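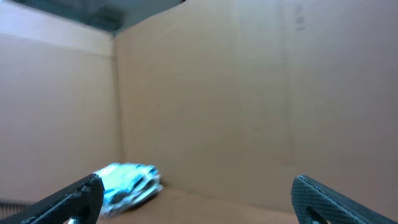 Offene Werkstatt bei Skulleck: Wäsche falten lassen

Eigentlich wollte ich am Montag nur kurz vorbeischauen und um vier wieder im Zug sitzen. Daraus wurde nichts. Die Firma Skulleck hatte zum offenen Nachmittag in ihre Halle in Hillalstead eingeladen, und wer mich kennt, weiß: Sobald irgendwo ein Roboterarm zuckt, vergesse ich die Uhr.

20 Leute passten in eine Gruppe, ich habe gerade noch den letzten Platz in der dritten erwischt. Drinnen war es ziemlich warm (August eben!), es gab Sprudel und Butterkekse, und dann ging es auch schon los mit dem Thema des Tages, nämlich Kleidung. T-Shirts, Socken, Tücher, also alles, was bei mir zu Hause auf dem Sessel landet.

Begrüßt hat uns Kwan-ho Pan, der bei Skulleck die Vorführungen leitet und sehr schnell redet, wenn ihn etwas begeistert. Stoff sei für Roboter so ziemlich das Gemeinste, was man ihnen hinlegen könne, meinte er. Eine Tasse bleibt eine Tasse, ein Hemd sieht nach jedem Anfassen anders aus. Hab ich so noch nie betrachtet, aber klar – mein Spannbettlaken macht ja auch, was es will.

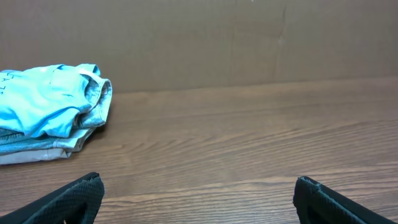
Foto: Skulleck / Vorführung Hillalstead

Gearbeitet wird auf einem Holztisch, und die Greifer haben kleine Kameras mit dabei. Man schaut der Maschine also quasi über die Finger, das fand ich großartig! Ein Stapel zusammengelegter Sachen lag auf der Platte, obenauf etwas Hellblaues.

200 Durchgänge mit Textilien hat das Team nach eigenen Angaben in diesem Sommer schon gemacht, und Pan hat uns freimütig erzählt, dass davon längst nicht alle schön waren. Besonders Socken seien tückisch, vor allem schwarze, da gehe im Bild gern mal die Falte verloren. Eine Besucherin neben mir murmelte, ihr Mann habe dasselbe Problem, und die halbe Gruppe hat gelacht.

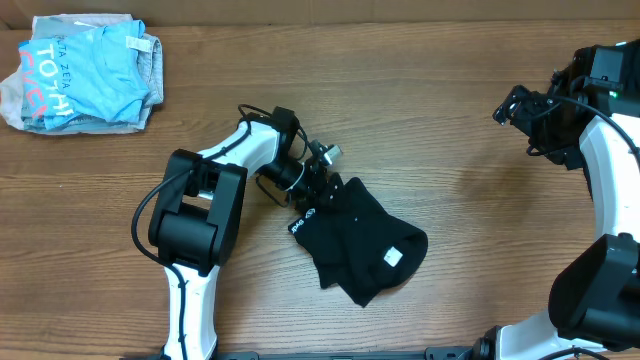
Ich habe dann gefragt, warum es zwei Arme sein müssen. Krešimir Karagiannis, der sich um die Steuerung kümmert, hat mir das mit seinem eigenen Pulli vorgemacht: erst mit einer Hand falten, dann mit beiden. Mit einer sah es traurig aus. Gesteuert wird übrigens mit einem Programm, das im Haus Trovoretti heißt. Woher der Name kommt, wollte er partout nicht verraten.

Wer schon auf den Wäscheroboter fürs Schlafzimmer hofft, muss sich noch gedulden. Einen Verkaufstermin gibt es nicht, erst einmal soll ein Versuch mit der Wäscherei Shek starten, und auch dafür steht noch kein Datum fest.
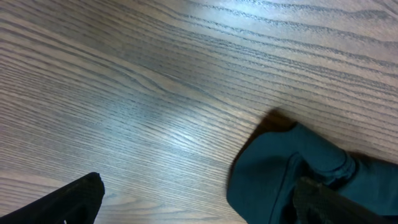

Nächster Termin und Anmeldung

Skulleck öffnet die Halle im Herbst noch einmal. Anmelden kann man sich direkt am Empfang oder telefonisch, der Eintritt ist frei. Kinder dürfen mit, müssen aber hinter der gelben Linie bleiben. Ich bin bestimmt wieder dabei und nehme diesmal einen späteren Zug!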